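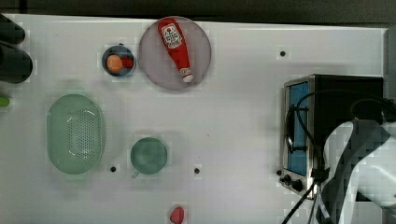
Table layout with the toaster oven at the right, arm at lower right.

Weltetti Shared Workshop — arm build group
Minutes, June meeting, 7 p.m.

1. Last minutes
Accepted with one fix: the Uven order was for 52 cable clips, not 25.

2. Arm and gripper
Gripper is mounted and the Ustel controller answers on the bench supply. Cables still loop loose over the arm. Agreed to clip them along the upper segment before any full-speed run. Speed limit stays at 200 mm per second until then.

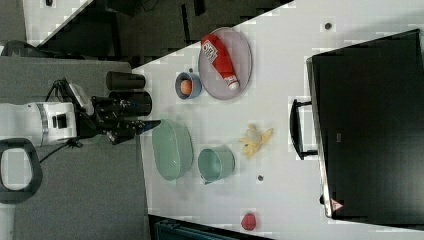

3. Pick list
First object will be the ketchup bottle, lifted off the plate and set down on bare tabletop. The colander comes second — its rim is wide and may need a different approach angle. Oven door left for July.

4. Logging
The log has 731 entries, nearly all from homing tests. Old ones to be archived under the project name, Palaniappan, and the counter reset.

5. Money
Request for 2 spare finger pads approved. Larger power supply held over until prices are in.

6. Other business
Mugs from the shared kitchen are to go back there after each session.

Closed 8:40 p.m.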